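4월 데이터 수집 모임 회의록 (Tullholm 탁상 정리 과제)

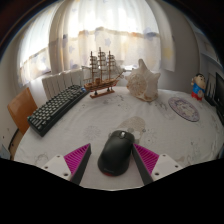
마우스 집기 과제. 벌어진 두 손가락 사이에 검은 마우스, 뒤쪽으로 키보드와 돛단배 모형, 소라.

참석: Kwame Akpalu, Morfudd Nicholas, Hjalti Bach, Unnur Ásgeirsdóttir, 그리고 기록 담당인 저 Halfdan Kárason
불참: 없음
시작: 오후 2시

지난번 회의록은 다들 읽고 오셨다고 해서 바로 넘어갔어요. Morfudd가 제 오타를 두 개 잡아 주셔서 고쳐 두었습니다(감사합니다!).

1. 수집 현황

Kwame가 먼저 숫자를 정리해 줬어요. 이번 과제의 목표는 시연 180개이고, 지금까지 올라온 게 70개입니다. 그중 26개가 마우스 집기예요. 나머지는 키보드 밀기랑 작은 물건 옮기기인데, 키보드 쪽은 설명문이 아직 안 붙은 게 많아서 Kwame가 이번 주 안에 채우기로 했습니다. 저도 좀 돕겠다고 했는데 벌써 후회 중이에요.

2. 마우스 집기, 어디서부터 녹화할 것인가

이날 제일 오래 얘기한 안건입니다. Hjalti는 손가락이 마우스 양옆에 거의 다 온 상태에서 시작하는 시연이 너무 많다고 했어요. 그런 것만 모으면 모델이 멀리서 다가가는 법을 못 배운다는 거죠. Unnur는 반대로, 마지막 몇 센티미터가 제일 어려운 구간이니 가까운 예시도 넉넉해야 한다는 쪽이었고요. 저는 둘 다 맞는 말 같아서 고개만 끄덕이다가 Morfudd한테 의견 좀 내라고 한 소리 들었습니다.

결국 이렇게 정했어요. 새로 찍는 마우스 시연 30개는 전부 식탁 가장자리 바깥에서 출발합니다. 접근 속도는 사람마다 달라도 괜찮은데, 마우스 앞에서 멈칫했다가 다시 가는 건 따로 표시해 두기로 했어요. 지우지는 않습니다. Hjalti가 그런 예시도 쓸 데가 있다고 해서요.

한쪽 손가락이 마우스에 먼저 바짝 붙는 문제도 나왔습니다. 위에 붙인 사진에서도 오른쪽 손가락 끝이 마우스 바로 옆에 있고 왼쪽은 사이로 식탁보가 보이잖아요. Unnur 말로는 이 정도는 그냥 두고, 닫을 때 마우스가 눈에 띄게 밀리면 메모란에 "밀림"이라고만 적으면 된대요. 표기는 꼭 통일해 주세요. 지난번에 "밀렸음", "조금 밀린 듯", "ㅠㅠ"가 섞여 있어서 Kwame가 검색하느라 고생했습니다.

3. 배경 물건과 식탁보

Morfudd가 식탁보를 계속 쓸지 물어봤어요. 무늬도 있고 주름도 져서 학습에 방해되지 않겠냐는 건데, Kwame는 실제 집에 가면 다 이렇다며 계속 쓰자고 했습니다. 저도 찬성! 대신 절반은 식탁보를 걷고 찍어서 Bridholm에서 받은 사무용 책상 예시랑 비교해 보기로 했어요.

돛단배랑 소라, 둥근 매트, 꼬마 인형은 지금처럼 올려 두되 시연 열 개마다 자리를 바꿉니다. 배는 돛대가 가늘어서 Hjalti가 직접 옮기겠다고 하네요. 다른 분들은 손대지 말아 주세요(저 포함이랍니다).

창가 빛 얘기도 잠깐 했어요. 얇은 커튼만 쳐도 창이 꽤 하얗게 나오는데, Unnur가 오전, 오후, 저녁으로 나눠 찍어서 결과를 보고 다시 얘기하자고 했습니다.

4. 업로드와 이름 짓기

Prosura 저장소 폴더를 과제별로 다시 나눕니다. 지금은 날짜별이라 마우스만 골라 보기가 너무 힘들어요. 정리하는 동안에는 새 파일을 임시 폴더에만 올려 주세요. Haverford 팀에 보낼 묶음은 폴더 정리가 끝난 다음에 만들기로 했고, 보내기 전에 Morfudd가 한 번 훑어봅니다.

할 일
Kwame: 키보드 시연 설명문 채우기, 저장소 폴더 정리
Hjalti: 마우스 시연 새로 찍기, 배경 물건 자리 바꾸기
Unnur: 시간대별 촬영표 만들기, 메모란 표기 목록 공유
Morfudd: Haverford 묶음 검토
Halfdan: 설명문 돕기, 이 회의록 돌리기

다음 모임 시간은 Unnur의 촬영표가 나오면 정합니다. 회의는 오후 3시 반에 마쳤어요. 빠진 내용 있으면 저한테 알려 주세요.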